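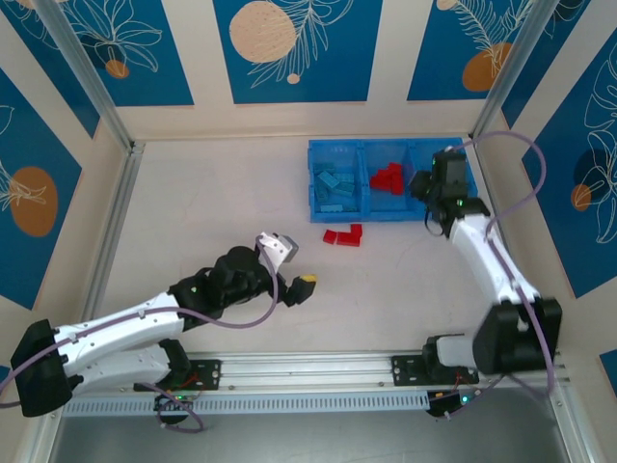 图1 浅米色台面与蓝色塑料分拣盘

Restomano 装配车间 季度用电与消防安全检查表(附意见)
检查区域:Melley 楼二层东侧
检查人:Radomir Vlachou
陪同:Aarti Pathak
时间:6月,周三,9:40开始
表中结果栏:合格/整改/不适用

一、配电

1.1 配电箱门可完全开启,箱前无堆物
结果:整改
意见:2号箱前堆放纸箱三只,当场移走。地面黄线磨损,需重划。

1.2 回路标识与图纸一致
结果:整改
意见:7号回路标为“照明”,实际带两组插座。图纸为旧版,编号1239,应换用编号1722的版本。

1.3 漏电保护器按钮试验
结果:合格
意见:共试11只,均动作。4号复位手感偏紧,下次复查。

1.4 移动插排无串接
结果:整改
意见:茶水间一处串接,微波炉与电水壶共用末端插排。已拔除,改接墙插。

1.5 接地连续性
结果:合格
意见:测点位置同上季度,读数记入附页。

二、消防器材

2.1 灭火器压力在绿区,铅封完整
结果:整改
意见:631号铅封缺失,压力正常。送Nedeljković 消防服务站检验,期间用备用瓶顶替。

2.2 灭火器前通道净空
结果:合格

2.3 应急照明断电试验
结果:整改
意见:北楼梯口一盏约20分钟后熄灭,未达本厂规定时长。更换电池后重测。

2.4 疏散指示方向
结果:合格
意见:隔断调整后,走廊拐角指示牌已改为向左。

2.5 防火门自动关闭
结果:整改
意见:东侧门闭门器漏油,门扇停在半开位置。门下发现木楔一枚,已收走。请班组长在晨会上重申,防火门禁止楔住。

三、通道与存放

3.1 主通道宽度
结果:合格

3.2 货架顶部与喷淋头间距
结果:整改
意见:B排顶层纸箱过高,间距仅300毫米,本厂要求不小于500毫米。撤去一层。

3.3 易燃溶剂存放
结果:合格
意见:柜内为Cedau 清洗剂,数量与台账相符。台账签字栏漏填两次,补签。

3.4 室外充电棚
结果:不适用
意见:充电棚施工未完,下季度列入。

四、整改期限

1.1、1.4、3.2:当日完成,其中1.1地面划线放宽至一周。
1.2、2.1:两周内。
2.3:五个工作日内,重测由Aarti Pathak 签字。
2.5:闭门器需订货,到货前每班下班时人工确认东侧门已关闭,并在门旁记录卡上签时间。

复查由原检查人进行,未关闭项转入下季度检查表第一页。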